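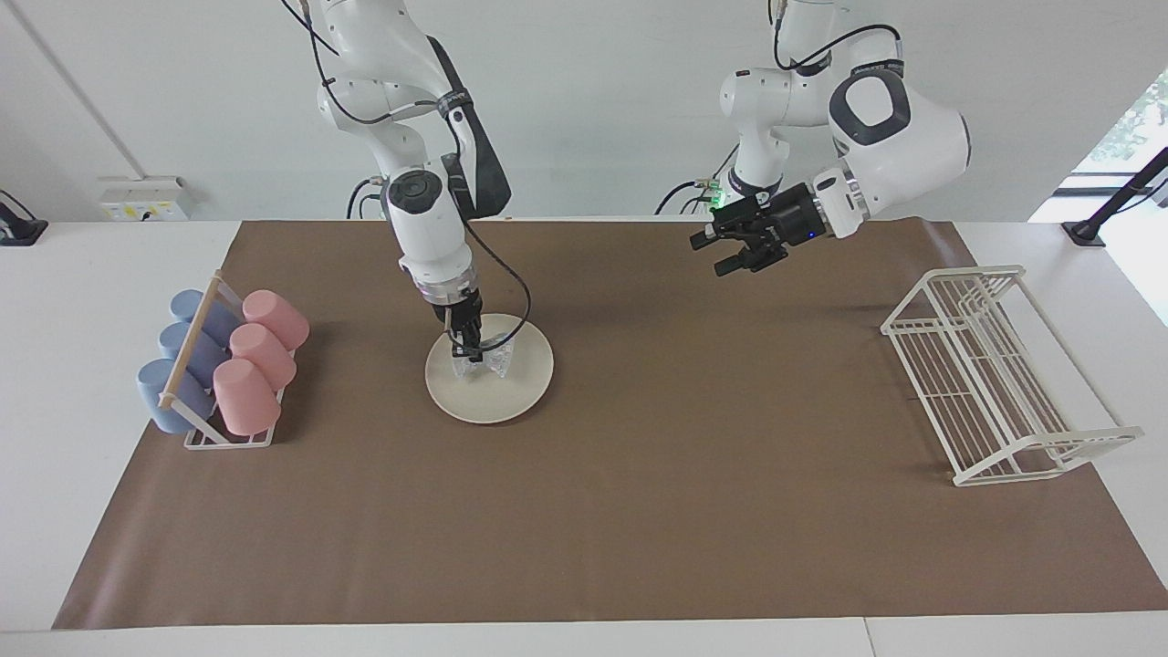

September, 4 pm

Back on the Wulteo pad today, the one with the swappable thumbsticks. Opened it up again (third time, the shell clips are getting tired!) and finally looked properly at the left trigger. The squeak was the little plastic foot under the spring rubbing on the rail. Put a dab of grease on it, pulled the trigger a bunch of times, quiet so far. I'll leave it till tomorrow before I get too happy.

Stick drift next. I centered it in the test app and let it sit, and the left stick still wanders up and a bit left. Raw value hangs at 97 when it ought to be near zero, and it takes a deadzone of about 400 to hide it, way too much for anything with aiming in it. Swapped in the stick module from the Staravau pad and the drift went away completely, so it's the module and the board is fine. Phew. I was dreading the board.

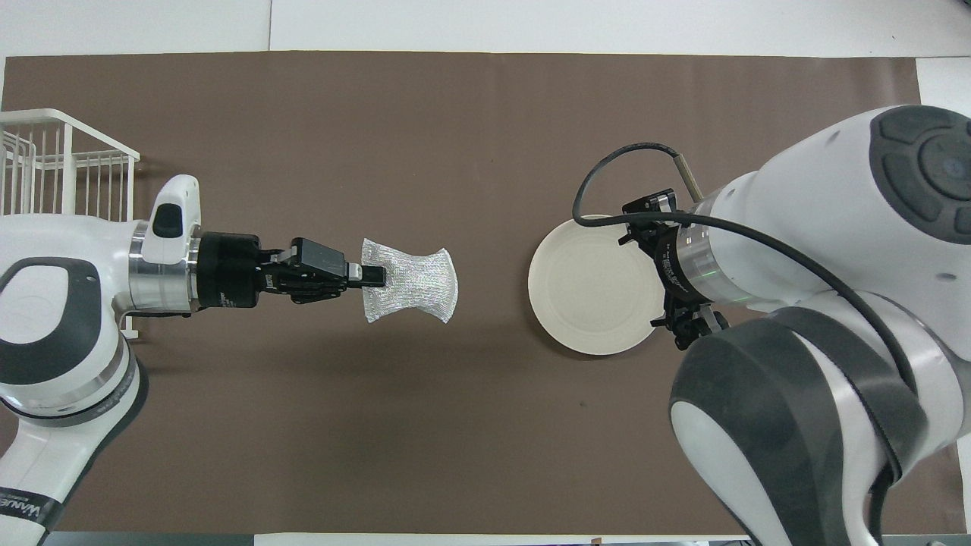 Both arms over the brown paper.

Sointu Kokkonen came by and played a few rounds of Stiditz with it, first with the tall sticks and then the short ones. She likes the short ones much better, I still like the tall ones, so we're getting nowhere on that. She did notice the right bumper clicks deeper at the outer end than near the middle, and now that she's said it I can't stop hearing it. Need to check if the pivot pin is seated all the way.

Rumble is still too strong in menus. Turned it down 4 steps in the profile and it feels okay in the hand, but it buzzes like crazy if you set the pad on a desk. Maybe foam under the motor? Hồ had some thin sheet left over, ask for a strip.

Button log stopped at 739 presses when the cable came loose, so rerun that with the cable taped down.

To do: order two stick modules, pivot pin, foam, and put the small screws back in the LABELED jar this time.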